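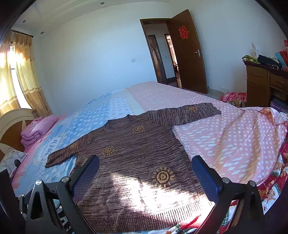
Omolara Omoregie would rather see the sweaters sold and the money sent over. She said so in the second hour of the meeting at the Figueroa Street hall, after most of the coffee was gone, and she got the only applause of the evening. Her view is that a knitted sweater is worth more as cash than as one more thing in a box, and that whoever decided otherwise had never paid a freight bill.

The plan she was objecting to is Tomora, a clothing drive that began in February and now takes up most of the back hallway at the hall. Its organizers want to send 800 knitted items to the town of Vovidport before the heating season. So far they have 300, most of them sweaters, along with scarves and a number of baby blankets that did not appear on the original request list.

Tomora's selling point is that the clothes are chosen one at a time. Donors lay a sweater out flat at home, sleeves spread, and send in a picture before they drop anything off. The group then decides whether to take it. Brown marled knits with suns on them have been accepted, as have plain ones. Acrylic that has gone hard in the dryer is turned down, and so is anything with a shop's security tag still attached.

Nazar Kuzmenko, who runs the intake table, told the meeting that the flat layout saves hours of sorting. A sweater on a hanger hides a stretched neck, he said, and a folded one hides nearly everything else. With the sleeves out and the hem straight, he can check the cuffs, the neckband and the general shape from his kitchen and answer the donor the same evening.

That may be so, though the claim was not backed by much. Asked how many sweaters had been approved from a picture and then rejected at the table, Kuzmenko said it happened "now and then" and that the group did not keep a tally. Moth holes are the usual problem. They are easy to miss in a dark, streaky yarn and very easy to find when the garment is held up against a window. Smell is the other one, and no picture helps with that.

Color has caused arguments too. Several donors have photographed their knits in direct sun, which can turn brown wool close to white. One woman was asked to come in and prove that her cardigan was not bleached. She took it home again and has not been back.

The larger question is whether Vovidport wants the sweaters at all. The request list, a single page passed around at the meeting, asks for "warm layers, adult sizes, good condition." It does not mention hand knits, and it does not say who wrote it. Zlata Romaniuk, the contact for Tomora, said it came by phone from a school office and was typed up afterward. She did not have the name of the person who called. She said she would get it.

She also defended the patterned pieces, which some in the room had called too fussy for the purpose. People who need a sweater do not stop having taste, Romaniuk said, and a design with suns on the chest and sleeves is likely to be worn longer than a gray sweatshirt. It was the best argument anyone made for the project, and it was still a guess. No one has asked the people who would be wearing them.

Then there is the shipping. Zaltovow, the freight firm that gave the group a quote, wants $600 for the full load, paid up front. Tomora has not raised that. Ostap Demchenko, who keeps the group's books, said donations had been "steady" and declined to give a total before the next meeting. He did confirm that the quote covers delivery to a depot and no farther. Getting the boxes from the depot to anyone's closet is, for the moment, a matter of hoping somebody has a van.

Omoregie's alternative has holes of its own. She proposed a weekend sale in the front room, with most items priced low and the better hand knits marked higher. But used sweaters sell poorly in warm weather, and the last rummage sale at the hall left behind enough unsold clothing to fill a closet that still does not close properly. Some donors would also object. Several have said they gave a piece on the understanding that it would be worn in Vovidport, and at least one knitter asked for hers back if it was going to end up on a rack.

Mohsin Zaidi suggested a split: ship the heavier sweaters, sell the lighter things, and use the sale money for the freight. He wanted a vote on it that night. He did not get one. The discussion went instead to labels, specifically whether each sweater should carry a slip of paper with its measurements or just a letter size. That took 20 minutes of everyone's evening and was not settled either.

Measurements would probably be the wiser choice. Hand knits almost never match a store size, and a piece with wide sleeves and a short body can be called medium or large depending on who is holding the tape. Kuzmenko has been writing the chest width on masking tape and sticking it inside the hem - a sensible habit, except that the tape falls off in the boxes. A handful of loose strips was on the hallway floor after the meeting, each with a number on it.

Washing is also unresolved. The flyer asks that everything arrive clean, and the group takes the donor's word for it. Romaniuk said rewashing wool was too risky, and anyone who has pulled a shrunken sleeve out of a machine would have to agree with her. Still, a box of sweaters packed in summer and opened in the cold can hold some unpleasant surprises, and the group has no plan for airing them out beyond leaving the hallway door open.

Intake continues in the evenings until the boxes run out. Donors are asked to bring no more than 2 items each and to send a picture first, with the whole garment showing and both sleeves out to the side. Blankets are no longer being accepted, baby or otherwise.

The next meeting is to take up the Zaltovow quote, the name of the caller in Vovidport, and the labels. Demchenko has said he will bring the books. Omoregie said she would bring a price list for the sale in case anyone wanted to see it, and left a sign-up sheet by the door. It had four names on it at the end of the night, including hers.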